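Home Forums Kitchens Baths Floors Search Log in

Marble or not for the counter, need to decide by 27th September

14 replies 2 following

tilesaw_mn
We are redoing the kitchen and the counter is the last thing left to pick. My wife wants real marble, white with gray in it. I want something I don't have to think about. Two quotes so far. Hodell came in $700 higher than Gamisent for the same layout, but Hodell includes the sink cutout and hauling off the old laminate. Gamisent charges for the cutout and says hauling is on us. We cook every day and have kids. Looking for people who have lived with marble for a few years, not people who just had it put in.

gravelroad
Nine years with marble. It etches. Lemon juice, vinegar, tomato sauce, wine, all of it leaves a dull spot if you don't wipe it up fast. Sealer does nothing for that. Sealer is for stains. If dull spots will bother you, get quartz and be done.

pantry_moth
I disagree with the get quartz part. We got honed marble, not polished, and I have to bend down and look sideways to find the etching. With polished you see every one of them from across the room. Ask both shops for a honed sample and leave it by the stove for a week.

gravelroad
Honed hides it better, yes. It also picks up oil faster. Ours has a dark patch by the range that has been there since the first August.

pantry_moth
You can pull that out with a poultice. Baking soda and water, plastic wrap over it, leave it overnight. Might take a few rounds.

gravelroad
Did it three times. Still there.

tilesaw_mn
This is the look she is after. Lots of soft gray on a pale base and dark cabinets.
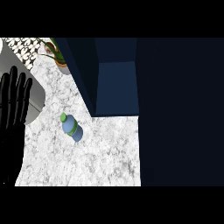

White and gray marble top with a dark cabinet block, seen from above (render)

The busier pattern seems like it would hide crumbs and small marks better than the plain white slabs we looked at. Am I wrong on that?

oldhinge55
Crumbs yes. Etching no, it's a change in the shine and the pattern doesn't cover it much. Also go look at the full slab before you sign. The sample square from the Lytvynenko yard looked nothing like the slab I got. Mine had a brown streak right where the seam landed. Have them lay the template on the slab with you standing there.

cornerbead
Second the template. And ask where the seam goes if you have an L. Ours is at the inside corner and I wish it had been moved over toward the sink.

k_dunlap_tile
Inside corner is a weak spot for a seam on some layouts and fine on others. Depends on the cabinets under it. Let the fabricator decide that.

cornerbead
The fabricator did decide it. That's how I ended up with it in the corner.

oldhinge55
On price, check what edge each quote has. Pliltel quoted me an eased edge and then wanted $600 more for the one in the showroom.

tilesaw_mn
Just looked. Hodell has the eased edge written down, Gamisent doesn't say. I'll call them. Getting a honed sample from both and putting lemon on it.

gravelroad
Put olive oil on it too.

Share 2 Comments 14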